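Packing and Wrapping Assistant, part-time
Plaronlow - Quiroga site

Plaronlow is looking for one person to join the packing side of our Quiroga site. The job is 22 hours a week, spread over weekday afternoons, with one Sunday a month when stock is checked. Pay is $18 an hour. The first contract runs for 52 weeks and can be renewed.

You would work at a white table in a shared room with desks, computers and people talking nearby. If you need quiet to concentrate, this may not be the right place for you.

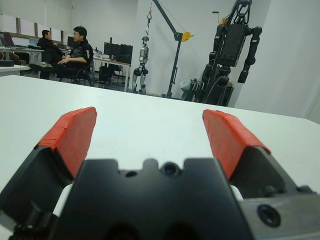
Shifts start at 1 p.m. Most of what we handle is small boxed goods for Filtura, our main customer, plus returned items that need to be checked and wrapped again. A normal shift is 40 boxes. New people start with fewer and build up over the first month.

The work itself is simple but has to be neat. A box wrapped in black should be closed on every side, with the folds pressed down at the top. Wrinkles in the wrap are fine. Gaps at the corners are not, and those boxes come back to you.

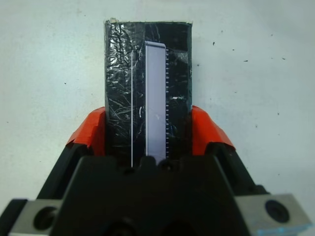
What you will do

Wrap and tape small boxes
Check that any strip or label on the face is straight
Write down damaged boxes on the shift sheet
Keep the tabletop clear between batches
Break down empty cartons and take them to the loading door at Nommont Street

What we ask for

You can stand or sit at a table for two hours at a time. You can read a packing list in English. You have steady hands and don't mind doing the same thing many times over. Warehouse experience helps but we will train you either way.

A big white tabletop gives you plenty of room to lay work out, and we expect it to be left bare at the end of the shift - tape, scraps and cutters all go back in the drawer.
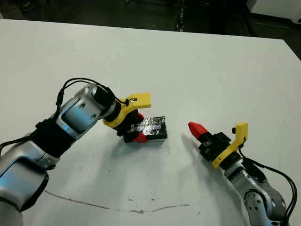
Do I have to bring my own tools?
We supply cutters, tape, film and gloves. Closed shoes are the only thing you need to bring.

Applicants invited to the site do a short paid trial. You will get a small black box and some clear film, and you wrap it so that the pale strip on top still shows through.

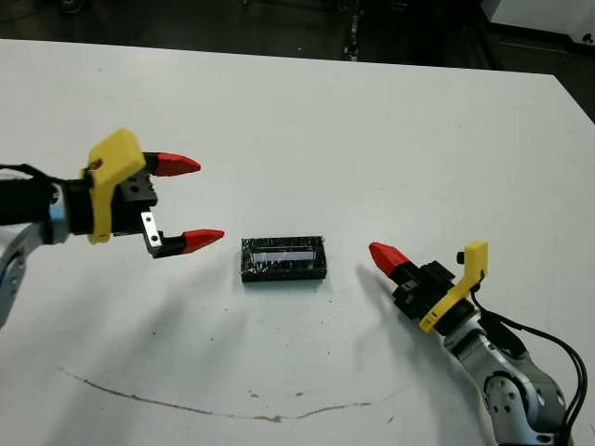 One of our current packers says the trial took her less than half an hour, and that the hardest part was getting the film to lie flat at the short ends. She also suggests cutting the film a little longer than you think you need.

To apply, send a short note with your work history and the afternoons you are free to the Plaronlow front desk, marked "Packing, Quiroga." Applications are open until the end of March.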